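Section 4: Setting Up Shared Calendars in Paewai

Read this before you click anything. The setup wizard makes calendar sharing look like a two-minute job. It will take closer to an hour if you want it to work, and most of that hour goes to undoing things the wizard did for you.

This section covers Paewai on a laptop or desktop computer. The phone app can view shared calendars but cannot create them, whatever the welcome screen tells you.

4.1 What you need

An administrator login. A "team lead" login looks the same until step 6, where the Save button is gray.

A list of the people who will share the calendar, with the email address each one uses to sign in. Ask them. Do not copy addresses from an old contact sheet.

Your old calendar, exported as an ICS file. If you are moving from Flarero, use Export > Full rather than Export > Quick. Quick leaves out repeating events and gives no warning that it has done so.

Note: The import limit is 3,000 events per file. Shona Halliday's test file had 1,474 and went through, but she had to start it twice. Larger calendars should be split by year.

4.2 Create the calendar

1. Sign in and open Settings > Calendars. Close the "Let us set this up for you" box. It will come back. Close it again.

2. Click New Calendar and pick Blank. The templates add public holidays for every region in the list, and they can only be deleted one at a time.

3. Type a name. Keep it under 39 characters or it will be chopped off in the phone app. "Front Office Bookings" is fine. "Front Office Bookings and Room Requests (New)" is not.

4. Set the time zone by hand. The Detect button reads the time zone of your internet provider. In our office that put every meeting an hour early until Tomás Buckley noticed.

5. Set Default Event Length. The factory setting is 60 minutes. Change it if your meetings are shorter, and don't expect the "smart length" option to learn your habits. We left it on from January through the spring and saw no sign that it had learned anything.

6. Click Save and wait for the green bar. The page lets you leave before it has finished saving, and if you do, you get a calendar with no name and no owner.

Caution: Do not rename a calendar after sharing it. The new name shows up for you and the old one stays for everybody else. Usteo, who resell Paewai, call this a display delay. Ours has been delayed for months.

4.3 Import your old events

7. Open the new calendar, click the three dots, and choose Import.

8. Select your ICS file. Leave "Merge duplicates" unchecked. It matches on title alone, so two different events called "Staff meeting" become one.

9. Leave "Notify guests" unchecked as well. It is checked by default, and it will send a fresh invitation for every event in the file, including those that are over.

10. When the import report appears, ignore the word Success at the top and scroll down to Skipped. Save that list. You will be adding those events by hand.

11. Check five or six repeating events against the old calendar. Look at one that crosses the daylight saving change. If it has moved by an hour, delete the import, go back to step 4, and start over.

4.4 Share it

12. Go to Sharing > People and add one person. Add only one for now.

13. Choose a permission level. The names are not much help, so use these meanings:

View: sees times and titles.
View Plus: sees times, titles and notes. Glenys Whitelaw thinks this should be called View, and I agree.
Edit: can change and delete any event, including yours.
Manage: can do all of that and also remove you.

Caution: Manage is preselected for anyone at the same email domain as you. Change it before you click Invite.

14. Have that first person sign in on a computer and make a test event while you are both at the table. A phone won't show whether Edit permission took hold.

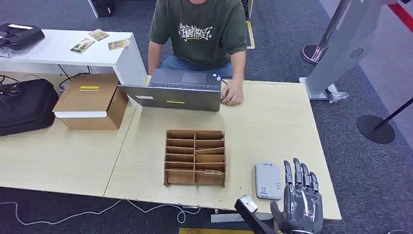 15. Refresh your own page. The test event should appear within a minute. If it doesn't, remove the person and invite them again. The Resend button sends a new email with the same dead link.

16. Delete the test event from your side and have the other person confirm that it has gone from theirs.

17. Add everyone else. The Bulk Invite tool accepts a pasted list of addresses, but it applies one permission level to all of them. For a small office it is quicker to add people singly than to correct them afterward.

4.5 Settings to turn off

Focus Guard. Declines meetings on your behalf when it thinks you are busy. Its idea of busy includes lunch and canceled events.

Weekly Insights. Emails everybody a chart of how they spent their time. Isla Mahuika's showed her in meetings overnight.

Korarard Sync. Leave this off unless you already pay for Korarard. The switch starts a free trial, and the cancel page is under Billing, not under Calendars.

4.6 If something goes wrong

Events show up twice: someone has subscribed to the calendar and also been invited to it. Remove the subscription and keep the invitation.

A person can see the calendar but it is blank: they are signed in with a different address. Check the top right corner of their screen.

Reminders arrive late or never: we have no fix for this. The help page suggests reinstalling the app, and we have tried it on several phones with no change. For anything that matters, set a second reminder somewhere else.

Deleted events come back: a phone with an old copy of the calendar is putting them back. Sign out of every phone, delete the events on a computer, then sign the phones in again one at a time.

For billing questions and closing accounts, see Section 7.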